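Search jobs, news, pages Search Clear

Bench worker for used computers, part time (Pedatlow repair and reuse workshop)

Pedatlow takes old office computers from companies and public offices, takes them apart, tests what can still be used and builds working machines from the good parts. Last year 2589 desktop computers came through our door. We are a team of five on the benches and we are looking for one more person, from April or as soon as you can start.

Your work will be mostly with desktop towers. You open the case, take out memory, processor, cards and drives, clean the inside and write every part into our stock list. Later, when you know the routine, you will also build machines from the shelf and install the system. Wiebke Frerichs will teach you during the first weeks, and you will not be left alone with a pile of computers.
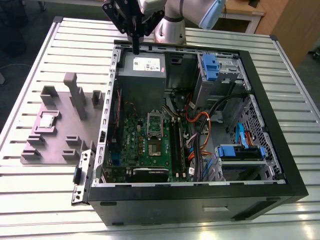 Most of the towers we receive are office models, and they come in very different states. Some are complete and need only a cleaning. Others have been partly emptied, so you should be able to see quickly what is missing and what is left. A Dell board with an open, empty processor socket and two free memory slots, but with the graphics card and the power supply still in the case, is a typical job for us. You would check the socket contacts with the magnifier, read the label of the power supply for the list, and decide together with a colleague if the board goes to the building shelf or to the parts shelf. The cables we sort out last.

What we ask from you:

You have opened a computer before, at work or at home. A certificate is not necessary.
You work with patience and with clean hands, also when it is the tenth tower of the day.
You can lift a full tower from the cart to the bench.
You can read and write simple English. Our stock list is in English, but on the benches we speak several languages.

What we offer: 78 hours per month, which you can divide into mornings or afternoons, a contract for one year with the wish to continue, paid training days, and a warm lunch in the house. The workshop opens at 7:30 a.m. and there is a bus stop in front of the gate.

Please send us a short letter and a list of your past jobs — one page is enough, and we do not need a photo. Write to Imke Harms, Pedatlow, workshop office. If you have questions about the work itself, you can ask for Till Ruppert at the front desk. We invite everybody who fits to a trial morning of 3 hours, and this morning is paid also.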